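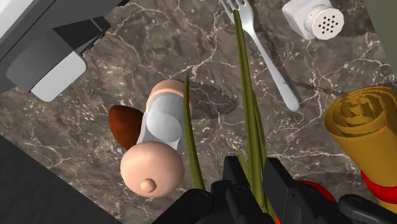 Little figure on dark marble, with something brown tucked in beside it.

So I finally went back to playing slots online after a long break, and I have thoughts! My friend Edmund had been going on about a game called Hirier since June, and last night I gave in and opened an account at Stellow just to try it.

First thing, the demo mode. I love a demo mode. I played Hirier with pretend coins for the whole of my dinner (soup, one-handed, no spills) and got the bonus round 3 times, so of course I decided I was a genius and put in 8 dollars of real money. Gone before the kettle boiled. Oh well, that was my limit and I stuck to it, which I did not always do back in the day.

The game itself is really pretty, with a slow sort of harp thing playing while the reels turn, and the free spins come with a multiplier that creeps up if you keep landing wilds. What I didn't like is the autoplay button sitting right next to the spin button. I hit it by mistake twice and had to scramble around for the stop. Please move it, whoever makes these!

Edmund says Pastier is better for small bets and has a calmer bonus round, so I'll try that one next, demo only until payday. He also wants me to play live blackjack with him, but I get flustered when there's a dealer waiting on me and I start hitting on seventeen.

If you've played Pastier, tell me in the comments whether the free spins are worth waiting for.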